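遠隔操作で机の片づけを教える Indavero社、シミュレーション教材の作成を公開

ロボットの教示ソフトを開発するIndavero社は火曜日、遠隔操作によってロボットに作業を教える様子を、提携先の技術者と学生に公開しました。会場はLavcombeにある同社の研修室で、参加者は15人でした。操作はすべてシミュレーションの中で行われ、実機は使用していません。

公開されたのは「Neremo」という名前の教示環境です。操作する人は手に小さなコントローラーを持ち、画面の中のグリッパーを動かします。手首の向き、指の開き、進む速さがそのまま記録され、あとでロボットの学習に使われます。今回の課題は机の上の片づけで、モニターの近くにある物に、周りのものに触れないで近づくことが求められました。

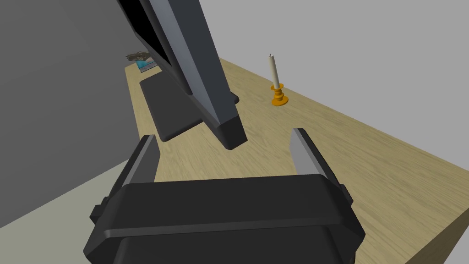
Neremoの操作画面。木の机にモニターと、オレンジ色の台のろうそく立てがある。

開発を担当するViera Ševčíkさんによると、モニターのような大きい物がある机は、初めての人には難しい課題だそうです。「画面では近く見えても、奥行きは違うことがあります。多くの人はまっすぐ手を伸ばして、モニターの角に当たります。私たちは、一度横に出てから回る動きをすすめています」と説明しました。

同社はこれまでに、この机の課題だけで200回の操作を記録しました。そのうち学習に使うことにしたのは111回です。残りは、途中で物に当たったもの、動きが止まっている時間が長いものなどで、別のフォルダーに保存してあります。失敗の記録も、将来は「してはいけない動き」を教えるために使う計画があるということです。

午後は参加者が順番に操作を体験しました。京都から来た大学院生のYuto Kawaguchiさんは、最初の操作でグリッパーの向きが分からなくなり、二回やり直しました。「自分の手なら考えないでできることを、一つ一つ考えなければなりませんでした。指の角度を少し変えるだけでも、腕全体が動いてしまいます」と話していました。

そのため、Neremoには物のない方向へグリッパーを向けて、指の開閉と手首の回転だけを練習する時間が用意されています。練習の部分は学習用のデータには入りません。指導したEugénie Marchalさんは、ここで急がないほうが、そのあとの記録の質がよくなると考えています。 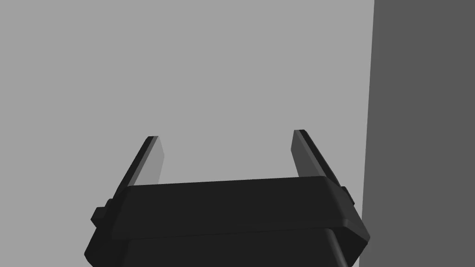

指を開いた状態のグリッパー。後ろは灰色の面だけである。

質疑では、シミュレーションで教えた動きが実機でも使えるかという質問が多く出ました。Ševčíkさんは、机の高さや光の条件が変わると成績が下がることを認めて、実機での確認は共同研究先のKolářと一緒に進めていると答えました。結果の発表の時期はまだ決まっていません。

また、左手で操作したいという希望も出ました。今の版は右手用の設定だけですが、次の版で左右を選べるようになる予定です。

次回の公開は7月に同じ研修室で行われ、引き出しを開ける課題が加わります。申し込みは同社の窓口で受け付けています。

(文・Lộc Nghiêm)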